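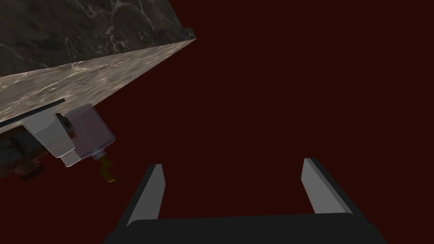

Marble slab, dark top face and paler veined edge.

2026-03-31, blog workshop notebook

OK, catching up on the Urness guide before I forget what we decided. I spent the whole morning inside Planarer moving old trail posts into the new regions, and my eyes are square. The list we send readers to most is still the one called "Where to stay near Lerkberg", which I wrote three summers ago in one sitting with a cold, and it shows! Half of it is me going on about breakfast.

So I cut it. The old version ran to 2000 words and the part people want (which side of the lake, can you walk to the boat, is there parking) started somewhere near the bottom. Now the map link goes first, then the boat landing, then the places to stay sorted by how far you have to drag a suitcase. I kept one paragraph on breakfast. I'm not made of stone.

Things I noticed while doing it:

The Cordero has changed its season. It used to open at Easter whatever the weather, and the page on their side now says late April. I wrote to ask which end of April and got a very friendly note that didn't say. Leaving it as "late April, call first" for now.

The footpath from the east landing to the village is in the guide twice with two different names. One is from the old leaflet and one is what everybody at the bakery calls it. I went with the bakery name and put the leaflet name in brackets after it, so a search still finds the page.

The bird post should stop pretending to be a trail post. It's a nice post. It has grebes in it, and a long bit about me sitting on a wet bench. But someone who clicks on "easy walks" and gets grebes is going to be annoyed, so it moves to the wildlife shelf along with the otter one.

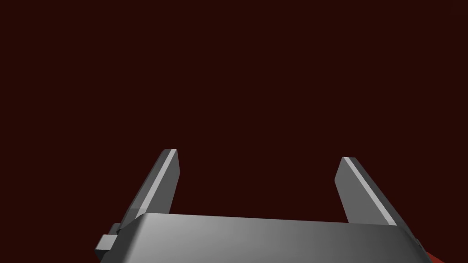
Hervé Leclerc read the draft over lunch and thinks the suitcase order is wrong for anyone coming by car, and that we should split the list in two at the very top: boat people, road people. He also wants the bus times gone altogether, on the grounds that they change twice a year and we're always the last to hear.

He's right about the bus times, grumble grumble. Took them out and linked the operator's page. On the split I'm less sure -- two lists means keeping two lists, and I know who ends up doing that in July. I'll try it on one page (the north shore, it's short) and see whether it reads any better before touching the rest.

Newsletter next. We're at 257 subscribers, up a little since the ice post, and the replies are lovely but they nearly all ask the same thing, when is the lake warm enough to swim.
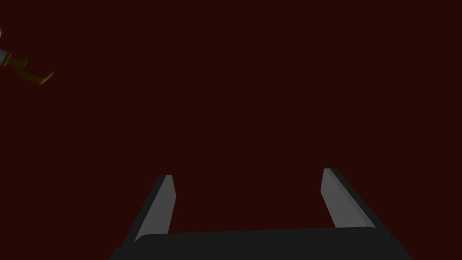
So that's going to be a post of its own. I have my scribbled dates for first swims from the last few years, plus Évan's, and his are always earlier because Évan Masson has no nerve endings. I'll print both columns and let readers pick which of us they believe. Draft title is "When can you swim at Urness?" and I'm leaving it that plain, as that's how they type it.

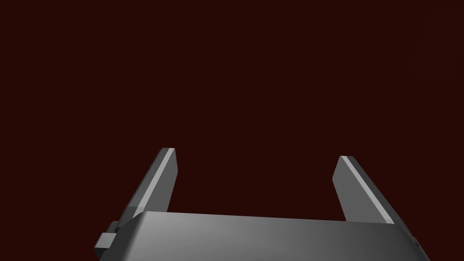

Reading time: 3 minutes

Photo folders: still a mess. Almost 2000 pictures in the one called "misc lake", a good many of them the same sunset. I started renaming by place and month and got as far as the boathouse before I gave up and made tea. If anyone opens that folder, please don't sort it by size, it loses my order and I have to start over.

To do before the April send:
- north shore page, two-list version
- ask the Cordero again about opening
- move grebes and otter
- swim dates, get Évan's older ones from his green notebook
- check the ferry link on the Lerkberg page, it went to a blank page for me twice

Planarer logged me out in the middle of the east landing edit, so the second paragraph there is retyped from memory. Hervé, have a look at it if you get a minute, I think I dropped the line about the steps.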